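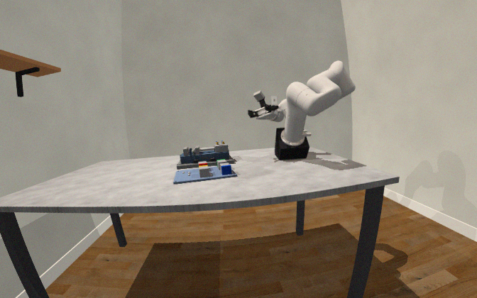 Figure 3. Simulated workcell used in the evaluation: single arm, tabletop and task board.

4. Simulation environment and perception interface

4.1 Workcell

All experiments reported in this paper were carried out in Nidell, the simulation layer maintained at the Garkard laboratory. The workcell consists of one fixed-base arm with a two-finger gripper, a table, and a task board carrying a raised fixture and a number of small coloured blocks. The room geometry is kept deliberately plain. Walls, floor and shelf are static meshes and take no part in contact computation, but they are rendered, as earlier tests showed that a detector trained against an empty background did poorly once shadows and wall edges were introduced.

The pose of the task board is drawn anew at the start of each episode. Board position and heading are sampled first, after which the blocks are placed by rejection sampling until no two of them overlap. An episode ends when the goal condition is met, when the arm reports a joint limit fault, or after 3000 control steps. The base of the arm does not move between episodes.

4.2 Planning and control

Motion is produced in two stages. The Mathew planner receives a goal pose for the gripper and returns a joint-space path which is free of collision with the table, the board and the raised fixture. The path is then passed to a tracking controller which runs at 200 Hz and limits joint velocity and acceleration. The two stages communicate only through a time-stamped path message, so that either can be replaced without changes to the other.

Before any approach to the board the planner is required to pass through a hover pose, with the fingers open and pointing down. The hover pose has two uses. It gives the perception module a view in which the arm is at rest, and it gives the planner a common starting point from which short downward motions can be found cheaply.
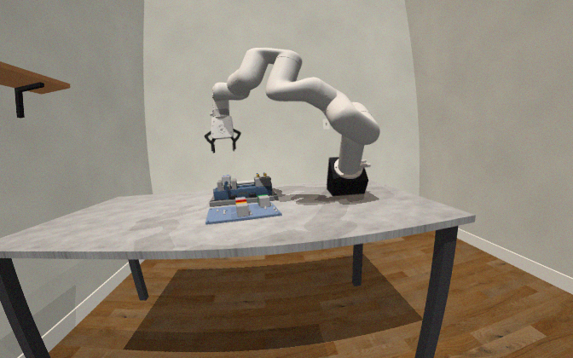 A failed query at the hover pose does not end the episode. The planner lowers its clearance margin by one step and tries again, up to 3 times, and the final margin is written to the log together with the path. Where all attempts fail, the arm stays at the hover pose and the episode is marked as a planning failure. These episodes are kept in the totals given in Section 5 and are not counted as perception errors.

4.3 Wrist view

The perception module, Vodia, takes colour images from a virtual camera placed at the wrist. The gripper fingers and part of the gripper body are always present in this view and may cover objects on the board. Masking the gripper out was considered and rejected. The mask removed useful pixels near the fingertips, where accurate estimates matter most during the last part of an approach. Instead, the gripper is rendered in the training images at randomly drawn finger openings, and the network is asked to predict a visibility score for each block alongside its pose.
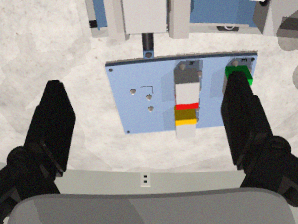 Figure 4. Wrist view of the task board with the gripper open. The right finger partly covers the green piece.

Blocks with a visibility score below the threshold are not passed to the planner. Their last accepted pose is held for 41 frames and then dropped. This value was set by hand on the development episodes and was not tuned further. A shorter hold caused the planner to lose its target whenever a finger crossed a block, while a longer one let old poses survive after a block had been pushed.

Board pose is estimated separately from block pose. The dark edge between the light blue board and the fixture gives a strong line in most views, and the fasteners at the corners are used as point features where they can be seen. When fewer than two fasteners are found, the module falls back on the edge alone and reports a wider uncertainty to the planner.

4.4 Availability

The scene files, planner settings and Vodia training scripts are held in the Garkard project store. Requests for access should name the release in use, as the board model was revised in March and earlier scene files do not load with the present version of Nidell.

Contact: Joni Tikkanen, Garkard laboratory | © Garkard | Back to top
Last updated: March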